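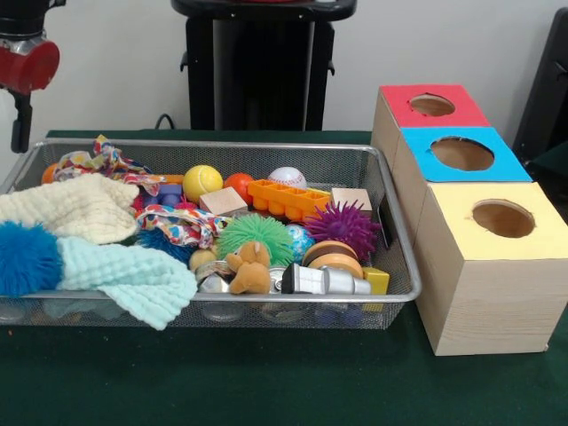 Handout 2: Greifen, Fühlen, Einwerfen - Spielmaterial für die Kleinsten

Ihr Lieben, ich fange gleich mit meinem Lieblingsthema an: Material mischen! Weiche Tücher, stachelige Bälle, harte Würfel, alles durcheinander. Ein Kind, das einen Stachelball sucht und erst ein Tuch wegziehen muss, arbeitet schon richtig (auch wenn es für uns nach Wühlen aussieht).

Zum Einwerfen reichen Kästen mit runden Löchern. Probiert vorher selbst aus, was durchpasst! Und lasst ruhig etwas dabei sein, das nicht passt - da wird es spannend.
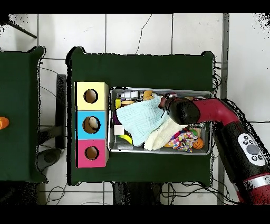
Abb. 2: Dreiteiliger Lochkasten in Gelb, Blau und Rosa, daneben das Material im Tablett.

Die Farben sind übrigens kein Sortierauftrag. Frau Suksawat fragte letztes Mal danach: Nein, Gelb muss nicht zu Gelb. Das kommt später, bei mir erst in Sitzung 8.

Bis zum nächsten Mal bitte:
- Text von Uzor lesen, ab S. 113
- ein Tuch und zwei Bälle von zu Hause mitbringen
- kurz notieren, welches Material ihr selbst zuerst anfassen würdet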